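Chapter 4
Thin Plastics in Household Waste

4.1 Scope of the chapter

Chapter 2 dealt with rigid containers: bottles, tubs, trays and lids. The present chapter covers thin plastics, meaning bags, wraps, sleeves and netting. These items weigh little but take up a large share of the volume in a collection truck, and they behave differently from rigid items at every stage of sorting. Section 4.2 sets out the main types. Section 4.3 describes how they move through a sorting plant. Section 4.4 covers washing and drying, and Section 4.5 covers the sale of baled film.

Throughout the chapter, "film" means a flat sheet of plastic thin enough to be folded by hand without cracking. "Net" means any open material made of strands. The two are treated separately because they fail in different ways when cut.

4.2 Types of thin plastic

Most shopping bags are made from polyethylene. High-density polyethylene gives a thin, crisp bag that makes noise when crushed. Low-density polyethylene gives a softer bag that stretches before it tears. Both float in water, and a simple float tank cannot separate one from the other. Color and printing also matter. White pigment limits the uses of the recycled resin, and ink adds gas and odor when the film is melted.

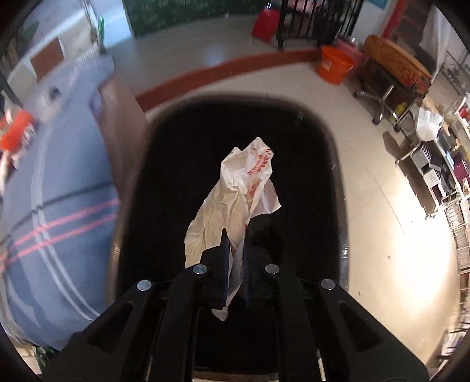
Figure 4.1 White plastic bag with red printing, crumpled.

A crushed bag traps air, dirt and smaller items in its folds. For this reason the weight of a bag as collected is a poor guide to the weight of plastic recovered from it. In the Clilham plant survey, 974 bags were weighed before and after washing, and the results are given in Table 4.2. Readers should work through the table before starting Exercise 11.

Net is made by knitting, weaving or extruding strands. It is used for produce sacks, scrubbing cloths and packing sleeves. The strands may be polyethylene, polypropylene or nylon, and the type can seldom be told by eye. 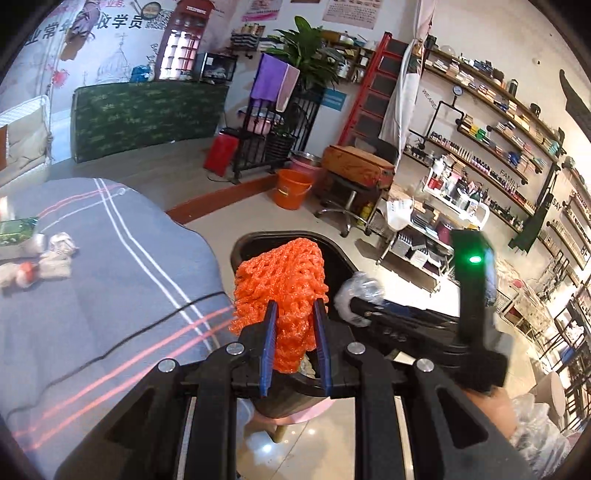 Strand material is therefore checked with a melt test or an infrared reader. Net also wraps around turning shafts. At the Mevard line, the disc screens are stopped twice per shift so that wrapped material can be cut away. The Riviere line uses larger discs, which reduces wrapping but lets more small film fall through with the paper.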